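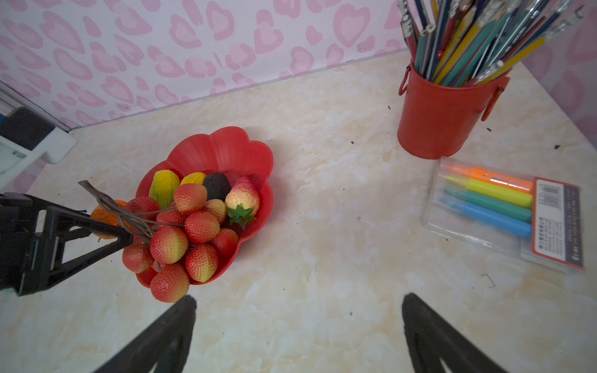 Treton College of Display and Interiors
Unit 614: Props and Surfaces
Handout 7: Artificial fruit in bowls

Scope

These notes cover the selection and placing of artificial fruit in a single bowl on a patterned table. Baskets, tiered stands and hanging displays are dealt with in Handout 12. Real fruit is outside the unit.

Terms

Single: one fruit, with or without a moulded leaf or calyx.

Cluster: several fruits joined by stems and handled as one piece. Stems are usually wire inside a sleeve, but string and moulded plastic also occur.

Spill: any part of a piece that passes over the rim of the bowl.

Ground: everything seen behind or beneath the bowl. On a corner table the ground is made up of the tabletop and both walls.

Bowl shape

A plain round bowl has one rim height, and the fruit can be built up evenly from any side. A scalloped bowl does not. Each lobe makes a small high point with a dip on either side, and fruit placed at the rim tends to roll into the dips. Place spill in a dip where possible. A cluster laid across the top of a lobe will rock when the table is bumped.

Where the rim rises at the back, as in the red flower-shaped bowl, the larger singles go against the high side. The yellow-green fruit and the smaller yellow one beside it do this work. The front and sides are then left for lower pieces.

Plastic bowls weigh very little, and artificial fruit adds less than students expect. A heavy spill on one side can tip the bowl. Check by pressing lightly on the rim directly under the spill. If the opposite side lifts, move a single across or put a weight in the base before filling.

Order of filling

1. Set the bowl in its final position. Turn it until a dip faces the side chosen for the spill.
2. Place the largest singles at the back.
3. Place the dark singles next. A plum or similar fruit reads as a gap if it sits too low, so keep at least half of it above its neighbours.
4. Place fruits with leaves. The calyx of a strawberry gives a direction to the piece; decide on that direction before letting go.
5. Lay the cluster last. Hold it by the stems and lower the outermost fruit first. Feeding it in from the bowl side pushes the singles out of place.
6. Add loose fruit on the table, if any.

In step 5 the stems should be left until the fruits have settled. Bending them earlier springs the cluster back up. Thin stems in a grey or brown may be left showing. Bright green plastic ones are better tucked under.

Colour

A red bowl filled with red fruit loses its rim. Two remedies are in common use. The first is to choose fruit of mixed colour, so that the yellow part of a red-and-yellow fruit falls against the bowl wall. The second is to separate bowl and cluster by texture: bumpy, dotted fruit still reads clearly against smooth plastic of a similar red. Both apply in the arrangement discussed here, where the fruit on the left side of the group is rounded and glossy and the cluster as a whole is textured.

The pale cream-and-pink strawberry is the lightest piece of fruit and also the least realistic. Its value lies in repeating the pink of the wallpaper. One such link between bowl and ground is normally enough. A small orange placed outside the rim, behind the stems, has no match in either wall or table and should be kept partly covered.

Ground

Marble-patterned surfaces in cream and beige are forgiving. The veining is soft-edged and large in scale, so it does not compete with objects the size of a fruit. Leave a clear stretch of table in front of the bowl – the eye needs it to judge how far the spill extends.

The wallpaper is less forgiving. A leopard-style repeat of open, heart-like rosettes in rose on white is busy, and its motifs may come close to the apparent size of small fruit when seen from across a room. The usual corrections are:

– bring the bowl forward from the wall
– keep the top of the heap simple, with no stems or leaves against the paper
– use strong, solid colours in the upper half of the heap

Where the same paper turns the corner, both walls count. Check the arrangement from the front and again from the open side of the table.

Common faults

Level filling. All fruit stops at rim height, and the bowl looks like a storage container.

Mixed scale. A strawberry made as large as a plum is acceptable on its own but not beside a fruit of correct size. The Wamoleo kits in the prop store include strawberries in two sizes; use one size per bowl.

Seam lines. Moulded fruit has a visible join. Turn it downward or toward the back.

Floating spill. The lowest fruit hangs over the table without touching it. This is not always a fault. It is acceptable if the stems plainly carry the load, and poor if the fruit seems to be held up by nothing.

Practical work, Bettencourt Room

Time allowed is 40 minutes. Each student fills one scalloped bowl, using singles and one cluster, on a table placed in a corner. Record the following on the sheet:

– position of the high side of the rim, if there is one
– side chosen for the spill
– which piece links the bowl to the ground
– any piece removed, and at which step

Return the clusters to the Jolthorpe trays with the stems laid straight. Clusters put away bent keep the bend, and the sleeve splits at the fold after a few uses. Sheets are handed in before the bowls are emptied.

Reading for next session: Handout 8, Fabric grounds.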